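Research > Home & Everyday Life
22/04/2023 | Bralenari Working Papers

3.2 Where small things gather

In nearly 40 homes we visited for the Bainbridge study, there was one low surface that everybody in the family used and that no one had ever really assigned to anything. Toys landed there first, and the household odds and ends soon came to keep them company. 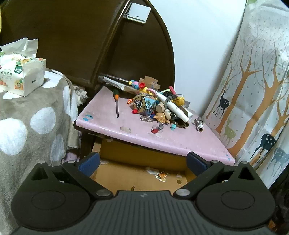
Figure 13. Toys and odds and ends on a small pink table, with a many-sided paper or cardboard shape at the center of the pile.

We grew fond of these piles, we must admit. A screwdriver with a green-and-orange handle shares the tabletop in Figure 13 with a small tan figurine and a teal clip — a mix that a toy box, with its one plain purpose, would rarely hold. Parents told us again and again that they sorted such tables last.

Related items
Drawers without names
The Petico shelf survey
Toy storage in small bedrooms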